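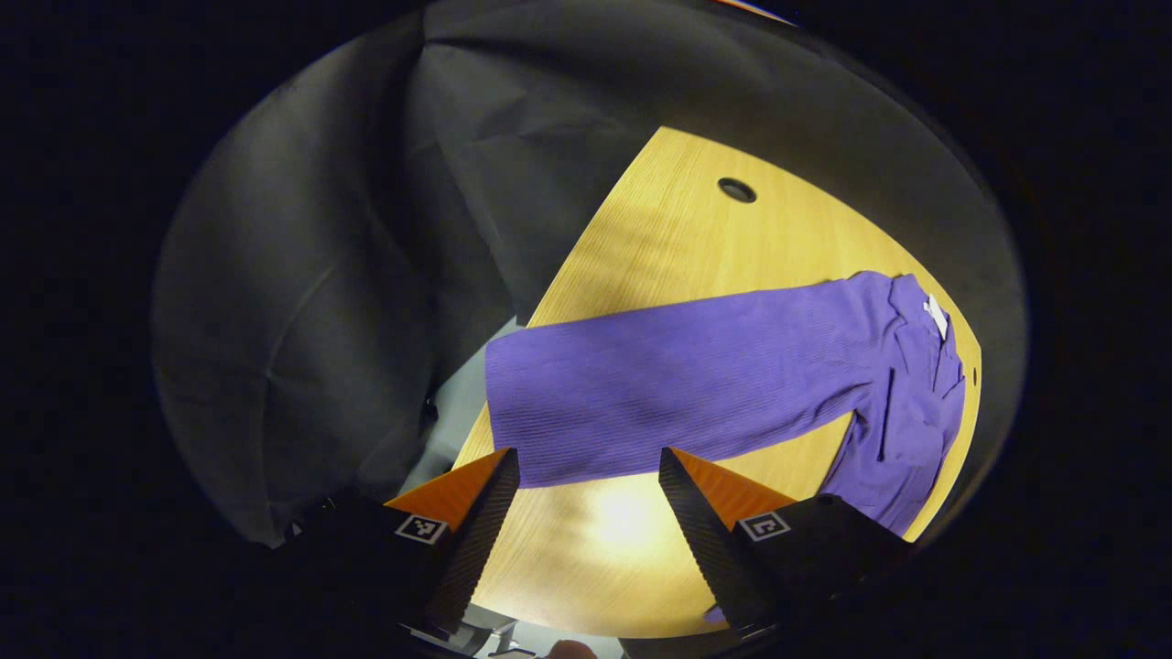

Garment care notes: folding and storing rib knits

Rib knit is the fabric most often returned to the Trilden mending room in poor shape, and in most cases the fault lies in storage. Wear accounts for less of it than members tend to assume. The notes below replace the half-page issued in February, which dealt only with jumpers and left out trousers, leggings and long skirts.

How the fabric behaves

A rib is made by alternating columns of knit and purl stitches. The columns draw together when the cloth is at rest and open when it is pulled sideways. Stretch across the width is therefore large and recovers well. Stretch along the length is smaller and recovers badly, particularly under a steady load over several weeks. A garment hung from its waistband or shoulders is under exactly that load.

Fine ribs suffer more than broad ones. On a fine rib the columns are narrow enough that a small amount of skew shows as a visible slant across the panel, and a hard crease across the ribs can leave a line that survives two or three washes. A crease running with the ribs generally drops out overnight.

The practical rule is to fold as few times as possible across the ribs and to keep every fold soft.

The surface

Use a table. A bed gives under the hand, and the lower layer moves while the upper one is being smoothed. A smooth wooden top is suitable provided the finish is sound. Run a palm over it first and check the edges of any cable hole, screw cap or inset fitting, as a raised rim will catch a loop. If the table has a curved edge, don't use it as a guide for squaring the garment. Take the line from the ribs themselves.

The whole garment should be supported. Where a leg or sleeve hangs over the side, its weight pulls on the rest and the panel on the table will be folded slightly long.

Trousers and leggings

1. Find the care label and turn the garment so that the label side is underneath. Labels are sewn with a stiffer thread than the cloth and will print through a soft knit if they sit on top of a fold.

2. Lay the waist flat and open it to its natural width. Do not pull. If the two side seams won't lie parallel, the cloth has skewed and should be steamed before going further.

3. Smooth from the waist towards the hem with the flat of the hand, in the direction of the ribs. Bunching usually collects at the seat and at the crotch seam, where the layers are thickest. Lift the cloth there and let it drop again. Pushing the bunch along the table only moves it.

4. Bring one leg over the other, seam to seam. This fold runs with the ribs and may be pressed lightly by hand.

5. Roll from the hem to the waist. The roll should be loose enough to take two fingers in the middle. If rolling is not possible because of shelf depth, fold once at the knee and once more, with a strip of acid-free tissue inside each fold.

Tops and jumpers

Lay the garment face down. Fold each side in along a rib, choosing the same column at shoulder and hem. Lay the sleeves straight down the back without a diagonal fold at the elbow. Fold once across, at or slightly below the middle, so that the hem finishes short of the neck. A hem folded exactly level with the neckline makes a thick edge, and the next garment in the pile will slide off it.

Cropped or raw-cut edges need separate treatment. A cut edge on a rib will curl, and flattening it by force encourages laddering. Leave the curl alone and place the edge inside the fold.

Shelving

The open shelves in the Daly store are 570 mm deep, which takes a rolled adult trouser lengthways with room to spare. Keep piles to a maximum of 80 mm high once settled. Heavier knits go at the bottom. Dark and strongly dyed pieces, purples and reds in particular, should be separated from pale ones by tissue until they have been through the wash at least twice.

Cedar blocks may be used if they don't touch the cloth. Lavender bags are permitted on the same terms. Plastic boxes with clip lids are for transport only, and anything brought in by box should be out of it by the end of the day.

Steaming out a crease

Hold the steamer clear of the cloth and let the steam fall on it. Contact will flatten the rib and the flattening is permanent on acrylic blends. After steaming, leave the garment where it is until it has cooled completely. Most of the distortion we see in steamed pieces comes from lifting them warm.

Check the fibre content on the label first. Where the label has been cut out, treat the piece as acrylic.

Correction

Beverley Crabtree has pointed out that the February sheet gave the wash temperature for the Kidara yarn cones as 40 degrees. The correct figure for finished pieces in that yarn is 30, on a wool programme, with the spin reduced. Anyone who washed a piece at 40 on our advice should bring it in for blocking at no charge.

Supplies

Tissue is back in stock in the long drawer at Zandholm, in packs of 18 sheets. Please open one pack at a time and keep the remainder wrapped, as loose sheets yellow quickly next to the window. The second steamer has been descaled and is available again.

Queries about these notes go to Cledwyn Sayce at the mending room. The next set will cover brushed cotton and corduroy, including what to do about shelf marks in the pile.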